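We use cookies to remember your reading level and your favorite pages. OK / Change settings

What Is a Stock Market, and Why Does It Go Up and Down?

By Fidelina Taipe
November 15, 2019

Have you ever heard a grown-up groan at the news and say, "The market is down again"? Maybe you pictured a market with apples and cheese sliding down a hill. I did when I was seven! I really thought somebody's tomatoes were in trouble.

The stock market is a different kind of market, and once you know how it works, those boring minutes at the end of the news get a lot more interesting. Let's dig in.
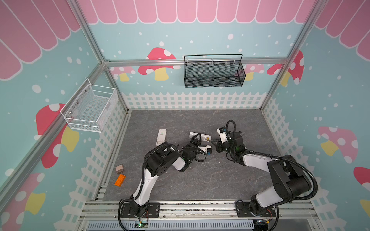
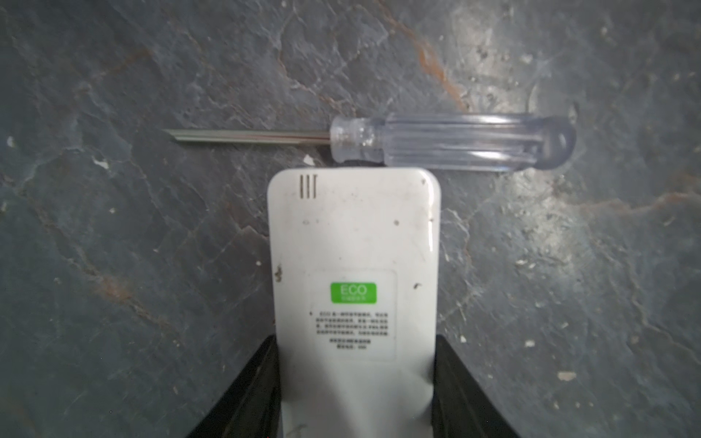
First, what is a stock?

Let's make up a company. We'll call it Skakero, and it makes scooters. They're really good scooters, with bells that sound like ducks. Everybody in the town of Flerkutport wants one, and Skakero wants to build a bigger workshop so it can make more of them.

Workshops cost a lot of money. Skakero could borrow the money from a bank, and then it would have to pay it all back, plus a bit extra called interest. Or it could do something else. It could cut the whole company into tiny pieces and sell some of the pieces to people.

You can't cut a real workshop up with scissors, of course. The pieces are pieces of owning. Each piece is called a share, and when people talk about shares in general they often say "stock." If you buy a share of Skakero, you own a tiny, tiny bit of it. You can't walk in and take home a wheel (sorry!), but part of the company truly belongs to you.

So where is the market?

Say you bought one share of Skakero for $30. A year goes by and you'd like your money back, perhaps for a telescope. Skakero already spent it on the workshop, so you need to find another person who wants your share.

That's what a stock market is for! It's a meeting place for people who want to buy shares and people who want to sell them. Long ago they met in person, sometimes in coffee houses, and later on big noisy trading floors where people shouted and waved their hands. These days almost all of it happens on computers, faster than you can blink.

Who decides the price?

This is my favorite part. No single person does! The price comes from all the buyers and sellers put together.

Think about trading cards at recess. If lots of kids want the dragon card and only a couple of kids will give one up, you'll need to offer something great to get it. If everyone gets tired of dragons, you might swap one for half a cookie. The card is the same piece of cardboard it always was. What changed is how much people wanted it.

Shares work a lot like that. If Skakero brings out a wonderful new scooter, people may think, "Wow, this company is going to do well," and more of them will want shares. The price might climb from $30 to $35. You could sell yours and have $5 more than you started with.

Now suppose the wheels on the new scooter squeak horribly and nobody buys it. People who own shares may start to worry and try to sell. With many sellers and few buyers, the price drops. If it falls by $7, your $30 share is worth $23. Ouch.

Why does the whole market move at once?

Sometimes it isn't just one company. Imagine a giant storm closes the harbor at Flerkutport. Skakero can't send out its scooters. Jamgate, the company that makes jam, can't get its strawberries. Yoo, which makes yo-yos, has run out of string and the string is stuck on a boat! People worry about all three companies at the same time, and all three share prices may go down together.

Good news can spread in the same way. When lots of people have jobs and feel cheerful about spending, many companies sell more, and many prices go up.

And here's something funny: prices can move before anything has happened at all. People buy and sell because of what they think is coming next. They're making guesses about the future, and even very clever grown-ups with very big computers guess wrong all the time.

What is an index?

A market can have thousands of companies in it, so how can the news say "the market went up" in one sentence? They look at an index. An index takes a group of companies and mixes their prices into one number, a bit like a class average on a spelling test. Some kids did better and some did worse, but the average gives you an idea of how the class did as a whole.

So when the index is up, it doesn't mean every company had a good day. Jamgate might be having a terrible one.

Can you make money just by waiting?

Sometimes, yes. Some companies share out part of the money they earn with the people who own their stock. Those payments are called dividends. If Jamgate paid $2 for each share in January and you had one share, you'd get $2. Companies don't have to pay dividends, and plenty of them keep the money to grow instead.

Try it yourself (with pretend money!)

Ask a grown-up to help you pick 2 real companies that make things you know, like cereal or sneakers. Write down each share price in a notebook. Check again at the same time every day for 30 days and draw a line on graph paper, one color for each company. When a line takes a big jump or a big dip, go hunting in the news to see if you can find out why. Sometimes you'll find the reason right away, and sometimes there won't seem to be one!

Words to remember

Share: a small piece of owning a company.
Dividend: money a company pays to the people who own its shares.
Index: one number that shows how a group of shares is doing.
Interest: extra money you pay when you borrow.

Contact us | Copyright 2019 | Back to top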